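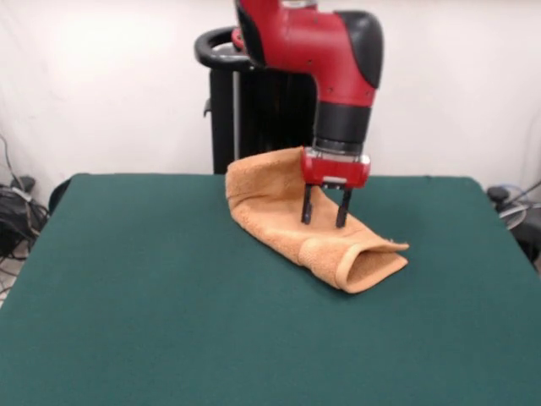
Grurnen Home Service, Textile Care Department

Preparing Towels and Table for the Baltumari Folding Service

Revised July 7, 2025

The Baltumari service is offered to households and small guesthouses on a monthly plan. It consists of one robotic arm on a pedestal, a two-finger gripper and a felt-topped table. The following advice is intended for customers in their first weeks of use and is based on questions received by the department.

Before loading

Wash new towels twice before they are given to the arm. Factory finish makes terry cloth slippery, and the gripper may lose the fold on the lift. Do not use fabric softener for the same reason.

Trim loose threads along the hem with small scissors. Threads left at the banded end of a towel tend to catch on the felt.

Towels must be fully dry. The service accepts single items up to 900 grams. Bath sheets above that weight should be folded by hand.

Loading

Place one towel at a time near the center of the table. It may be set down bunched or rolled, as the arm takes hold of a raised fold of cloth and does not require a flat start. A towel pressed completely flat is harder for the fingers to pick up. If this occurs, pinch the middle into a low ridge and restart the cycle.

Keep the front of the table clear. Clips, pegs and measuring cups should be stored elsewhere.

Care of the table

Brush the felt after every 5 loads, always in the same direction. A stiff clothes brush is suitable. Lint rollers leave adhesive behind and are not recommended. For spills, blot with a white cloth and cold water and leave the table to dry overnight.

Care of the gripper

Switch off the arm at the wall before touching the fingers. Wipe both fingertips with a barely damp cloth once a week. Do not apply oil or furniture polish. Worn tips are replaced by a technician under the standard plan.

Known limits

Fitted sheets, bathrobes with belts and anything with a zipper are outside the service. Washcloths are accepted in the Cunha plan only. A hand towel usually takes about 3 minutes. Thick pile takes longer, and customers with a large wash may prefer to run the arm in the evening.

Questions on plans and billing should be addressed to Joelle Awwad. Technical visits are arranged through Alasdair Kerr and require 6 working days' notice.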